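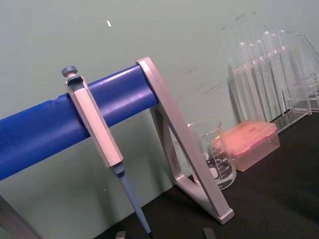
ASTPORT, May — Farahani Laboratory Supply will begin shipping its Fliva line of bench equipment to school and community college laboratories this month, the company said. The line covers pipette stands, adjustable single-channel pipettes, tip boxes and basic glassware, and is sold either by the piece or as a packed set for one bench.

The first orders go to the Joltus Teaching Laboratories in Astport, which is refitting its benches over the summer break. Joltus has ordered 929 bench sets for its own rooms and for the schools that share its equipment store. Delivery will be made in 2 shipments, the first before the end of May and the second when the new storage room is ready.

"We teach people who have never held a pipette," said Faraji Mfinanga, who manages the teaching laboratories at Joltus. "In the first hour they put it down on the bench with the tip still on, or they lay it flat with liquid in it. If there is a stand right in front of them, most of them will hang it up without being told twice."

**What is in a bench set**

Each Fliva bench set is packed in one carton and contains:

- one pipette stand
- one adjustable single-channel pipette
- one box of tips with rack
- one glass beaker with printed graduations
- a printed card on care and cleaning

Gloves, waste containers and reagents are not included. Tips can be reordered by the box or by the case. Schools that already own pipettes can order the stand, tips and beaker without the pipette at a lower price, which the sales office will quote on request.

**The stand**

The stand holds pipettes by the finger hook, over a horizontal bar. There are no clips to open and no slots to line up, so a pipette can be put up or taken down with one hand. Farahani said it chose a bar over a rotating carousel after talking with teachers at Joltus, who reported that students tended to spin the carousels and knock pipettes out of them.

Kevin Villanueva, product manager for the Fliva line, said the covering on the bar is meant to be treated as a part that wears.

"It gets wiped down several times a day and it gets hooks dragged across it," Villanueva said. "After a while it will crease and look used. That doesn't affect how it holds. When a lab wants to change it, we send a new cover and it goes on in a few minutes."

Replacement covers will be stocked for 8 years after the last stand in the line is sold. Feet and fasteners will be stocked for the same period. The company does not plan to sell replacement bars separately during the first year.

**Pipettes and tips**

The adjustable pipettes are supplied in a single volume range for the first release. Farahani expects to add further ranges next year, depending on orders. Each pipette arrives with a calibration record from the factory. Laboratories that need regular calibration can return pipettes to the Astport service counter, which is open from 9 a.m. to 4 p.m. during the school year and by appointment in the summer.

The company advises users to eject the tip before a pipette is stored at the end of a session. During a session, a pipette with a clean, empty tip may hang on the stand, provided the tip does not touch the bench. A pipette with liquid in the tip should not be hung at an angle or laid down, as liquid can run back into the body. If this happens, the pipette should be taken out of use until it has been cleaned and checked.

Tip boxes should be closed between uses. The racks are colored so that staff can match tips to pipettes, and the color key is on the care card. Empty boxes can be refilled with loose tips or with a new rack. Joltus has asked its member schools to keep the empty boxes and send them back with the regular equipment van.

**Bench layout at Joltus**

Joltus will use the same layout at every bench. The stand goes toward the back, with the beaker and the tip box close by and the front of the bench left clear for notebooks and sample racks. Mfinanga said the staff tried several arrangements during the spring term before settling on this one.

"We had the tip boxes at the front to begin with, and sleeves went into them," he said. "Now they sit back by the stand. You reach a little farther and that's fine."

Each class will finish with a short bench check, done by the students. Pipettes go back on the stand without tips, tip boxes are closed, beakers are rinsed and left to drain by the sink, and the bench top is wiped. A laminated list of these steps will be fixed beside each sink before classes start again.

The older stands at Joltus will be sorted in June. Those in good repair will be offered to member schools at no charge, and the rest will be taken apart for scrap metal. Schools that want older stands should contact the equipment store directly and should not go through Farahani.

**Ordering and price**

Schools and colleges may order Fliva equipment through the Farahani sales office in Astport. A classroom package, which includes bench sets, spare tips and spare bar covers, is priced at $1,758 before tax and delivery. Delivery within Astport is free. Orders for single items are accepted, but orders placed in May may ship after the Joltus deliveries are complete.

Equipment that arrives damaged should be reported before it is used, and the carton should be kept for collection. Glassware is packed separately inside the carton and should be checked for chips around the rim and spout when it is unpacked.

**About Farahani Laboratory Supply**

Farahani Laboratory Supply sells and services bench equipment for teaching laboratories. Its office, warehouse and service counter are in Astport.

**Contact**

Kevin Villanueva, Product Manager, Fliva
Farahani Laboratory Supply, Astport

Questions about the Joltus refit or the older stands: Faraji Mfinanga, Joltus Teaching Laboratories, Astport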